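Looking after a basketball at home

My two have played for the under-twelves at Horik since they were tiny, and in that time we've got through more basketballs than I care to admit (there are still a couple behind the shed!). A decent ball ought to last you years, though, if you give it a little kindness between games.

Wipe it over with a barely damp cloth after every outdoor session, then leave it to dry in the kitchen, well away from the radiator. A drop of washing-up liquid shifts most grime, and an old toothbrush is lovely for the grooves. 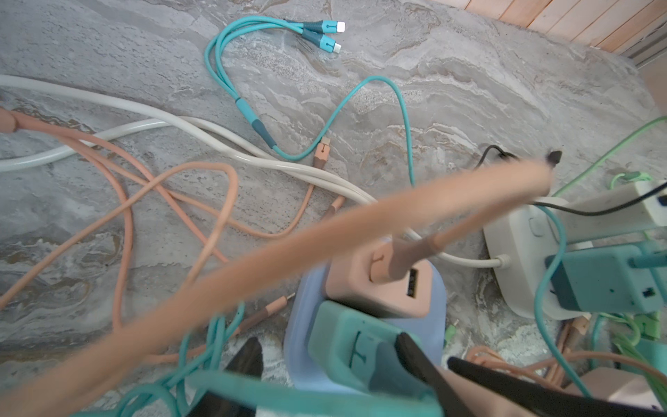

How do I pump it up without ruining the valve?
Wet the needle first, with water or a dab of glycerine, and push it in straight and slowly. Stop every few strokes and try a bounce.

Birsen Erdem, who coached my eldest, taught me to drop the ball from head height and look for it to come back to about the waist. I still do it every November when the cold hall makes everything go flat, and I let a little air out again once spring comes round. Keep the needle in a matchbox, by the way. I've bought 19 of the wretched things.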